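Household Tips for Families Before, During and After a Deployment

Brerville Family Readiness Office
Revised 29th December

The following guidance is issued to households with a member serving away from home in the National Guard or Reserve. It has been compiled from suggestions submitted by families at Brerville and Worham and reviewed by Florence Turcotte, household services coordinator. The office mailed the previous edition to 2,065 households.

Papers and keys

Keep one copy of the deployment orders, the power of attorney, the lease or mortgage statement and the vehicle titles together in a single place in the home. A second set should be held by a relative or friend at another address. Originals of birth and marriage certificates should not be carried in a vehicle.

Label every key before departure. A strip of masking tape folded over the ring and marked in permanent ink will last a year of ordinary use. Padlock keys for storage units are the item most often reported missing - please test each one in its lock before it is labeled.

Passwords for household accounts should be written down by hand and sealed in an envelope, with the date across the flap.

Small drawers and boxes

Letters, spare batteries, stamps and customs forms are easily lost in a large kitchen drawer. A small box with a drawer of its own, kept near the telephone or the front door, serves the purpose better. If a wooden drawer sticks, remove it, brush out the runners and rub them with a plain white candle. Cooking oil should not be used, as it collects dust and turns gummy. A loose handle is usually cured by tightening the screws from inside the drawer front. Where the screw hole has worn wide, fill it with a wooden toothpick and white glue, let it dry overnight and replace the screw.
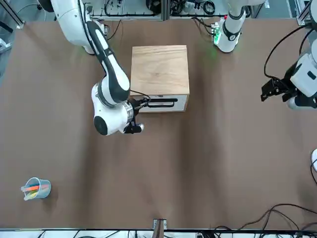

Packing parcels for overseas

Use a new carton where possible. Old cartons weaken at the corners, and many are crushed in transit. Tape all seams, including the bottom, with two-inch packing tape. String and masking tape are not suitable.

Place liquids in a sealed bag inside a second sealed bag. Soap and scented items should be packed apart from food, which will otherwise take on the smell. Chocolate should be left out between May and September. Hard candy, drink mixes and unsalted nuts travel well.

Put a card with both addresses inside the carton before closing it. Réjean Leclerc, who runs the parcel table at Henddale, reports that 33 cartons were returned last year with outer labels that could not be read.

Uniforms and field gear

Turn uniforms inside out, fasten all closures and wash in cold water with a detergent free of brighteners. Do not starch. Hang to dry out of direct sun.

Boots should be brushed clean, stuffed with newspaper and dried at room temperature. Do not place them against a radiator or in an oven. Gear put away for the season must be fully dry - canvas bags in particular will mildew in a closed closet within weeks.

The house in winter

If the home will stand empty, shut off the water at the main valve and open the taps until they run dry. Leave the heat at 55 degrees and the cabinet doors under the sinks open. Ask a neighbor to walk through the house 2 times a week.

Households that remain occupied should change the furnace filter and test smoke alarms monthly. Families who need help with an urgent furnace or plumbing repair may apply to the office for a grant of up to $500. Applications are handled by Maxence Picard and should include a written estimate.

Corrections to this page may be left in writing at the Brerville front desk.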